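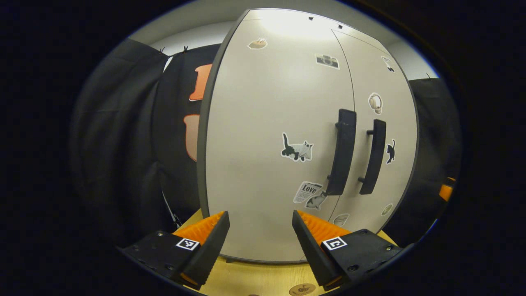 We moved house in May and I threw out 200 kilos of stuff and I still can't find the scissors.

I want to argue for less storage. Not less stuff, everyone's already argued for that, there's a whole shelf of books about it, which you then need a shelf for. Less storage. Fewer places to put things. I reckon the places are the problem.

Our old place in Ekgate had cupboards everywhere. Hallway, under the stairs, a weird tall one in the laundry that went back further than you could reach. The agent kept opening them for us like it was a magic trick. And we fell for it, and paid for it too. Eleven years later every one was full and I couldn't have told you what was in half of them. Cables. A fondue set. Tax papers from a job I left before the kids were born.

My friend Miroslava Šindelář grew up in a two room flat with four other people and one wardrobe. She says you knew where everything was becuase there was only one place it could be. She doesn't get misty about it, she'd take my laundry cupboard in a heartbeat. But she also found her passport in under a minute the other night while I was on the phone to her, and I was a bit sick with envy.

Meanwhile the self storage place near us, Stelar, has put up a second building. 709 units, says the sign. It was a paddock when we moved in. People are paying rent on things they don't look at. My brother-in-law has paid more than 4,000 dollars to keep a lounge suite he wouldn't get 200 for. I've told him. He says it's a good lounge. It is a good lounge. It's in the dark with a sheet on it.

And yes, I know — easy for me to say, I've got a house. Families in tiny rentals need every cupboard they can get, and when Ludmila Urban next door had her third I helped put up shelves in her garage and they were great shelves. I'm not talking about that. I'm talking about those of us who've got plenty of room and keep building more of it.

A cupboard lets you put off deciding. Shut the door, done, deal with it later. Except later is you at sixty on a step ladder, or your kids with a skip bin and a long weekend to get throught it.

So the new place has one hall cupboard and I've told the family there won't be another. My husband has already asked about the roof space. There's a ladder and everything, he says. I've hidden the ladder. Which meant finding somewhere to put it.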